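3.2 Board layout and hanging conditions

The second study moved from drawer storage to vertical storage. Drawers hide their contents and invite piling, whereas a perforated panel keeps every item in view and gives each one a fixed address. The question was whether people who share a set of small household tools return them to the same address, and which properties of the item and its hook predict a return to the wrong one.

The panel was a white pegboard mounted above a dark tabletop, between gray side panels. Items were selected to differ in mass distribution, in the way they are suspended, and in whether they were still attached to retail packaging. Packaging was kept as a variable following a remark by Barbier during the pilot that carded goods are treated as stock and bare goods as tools, even when both hang on the same board. The set therefore mixed a carded pair of scissors and packaged yellow tools with bare items such as a small garden trowel and a small paint roller. A squeeze tube of adhesive or sealant was included as the only consumable. Some hooks were left empty so that a returned item always had more than one possible destination. 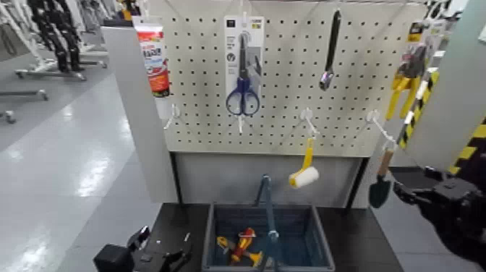

Figure 4. Pegboard in the mixed condition, with carded and bare items and unoccupied hooks.

Hook positions were set before each session and recorded by hole row and column. Participants were not told the coordinates. They were asked to take the items needed for a short repair task, carry it out at a separate bench, and put everything back before leaving. No instruction was given about where things belonged. Across both conditions the log contains 2,891 returns from 37 participants. A return was coded as exact when the item was placed on its original hook, near when it was placed on an adjacent hook, and displaced in all other cases, including items left on the tabletop. Coding was done by the second author, and 200 returns were coded again by Gaillard to check agreement. Disagreements were almost all between near and displaced, and were settled by discussion.

3.3 Suspension and overhang

Items differ in how they meet the hook. A blister card hangs from its own hole and stays flat to the board. A bare tool hangs from an opening in its handle, and its resting angle depends on where the mass sits in relation to that opening. The paint roller is the clearest case. Its yellow handle has an oblong slot at the grip end, while the white cover sits on a short arm set at a right angle to the rest, so the mass is far from the point of support and to one side of it. An item of this kind can occupy space that a layout drawn from hook coordinates alone would show as free.

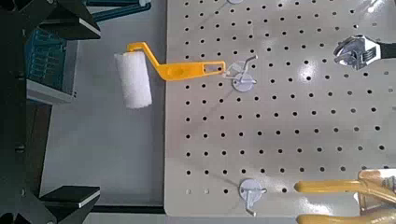 We refer to the distance between the hook and the furthest point of the hanging item as reach, and to any part of it that passes the edge of the panel as overhang. Both were measured with the item at rest. Reach was entered into the model as a continuous predictor and overhang as a binary one, with packaging and the number of empty adjacent hooks as further terms. Participant was included as a random effect.

Two points about the hooks should be noted. First, a slot longer than the wire is thick allows the item to settle at more than one angle, so reach was taken as the mean of three placements. Second, an empty hook beside a long item was coded as available only if the item did not pass in front of it. This rule removed 28 hook positions from the analysis - most of them in the lower half of the panel, where the longer tools had been assigned.

Length of the handle was considered as a separate predictor but was dropped, as it was strongly correlated with reach in this set. The results for both conditions are given in Section 4.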